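Where does chocolate come from?

Chocolate does not begin as something brown and sweet. It begins inside a fruit. The fruit is called a cacao pod, and it grows on a small tree in hot, rainy countries near the equator. The pods are funny to look at, for they grow straight out of the trunk as well as from the thick branches. A pod can be yellow, red, orange or purple when it is ripe.

When you open a pod you find many seeds, packed closely together in white, juicy pulp. The pulp tastes a little like lemon and a little like lychee. The seeds are what we call cocoa beans. If you bite one when it is fresh you will make a face, so bitter it is.

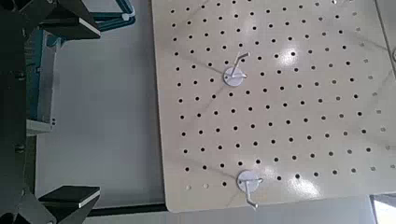 Why do fresh cocoa beans not taste of chocolate?
The taste has to be made, step by step. First the beans rest for several days under banana leaves or in boxes, and tiny living things called yeasts and bacteria go to work in the pulp. It becomes warm, and the beans change inside. This is named fermentation. Bread and yoghurt need it too.

After the fermentation the beans are spread out in the sun to dry. People turn them often, so that they do not become mouldy. Then the beans go into sacks and travel by ship, sometimes very far.

At the chocolate factory the beans are roasted, and now for the first time it smells like chocolate. The thin shells are blown away. The pieces which stay are called nibs. When the nibs are ground they become a thick, dark paste, for almost half of a nib is fat. We call this fat cocoa butter – but there is no milk in it.
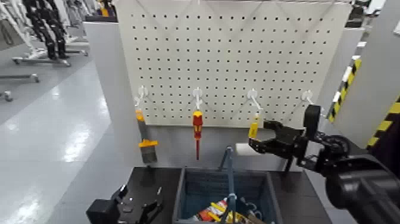 Tools on their hooks.

Now the recipe can start. For dark chocolate you mix the paste with sugar, and often with more cocoa butter. For milk chocolate you put milk powder also. White chocolate has cocoa butter, sugar and milk, but no brown paste, and therefore it stays pale.

The mixture is stirred for many hours, until your tongue can not feel any grains. At the end it is cooled and warmed again very carefully. With this last step the chocolate becomes shiny

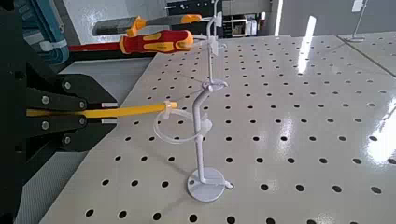 and it makes a nice snap when you break it. If you leave a bar in a hot car and it becomes hard again later, you may find grey or white spots on it. It is usually only the fat which came to the top, and it is not mould.

Words to remember
Pod – the fruit of the cacao tree
Nib – a piece of cocoa bean without its shell
Cocoa butter – the fat from the bean

17 Jul 2022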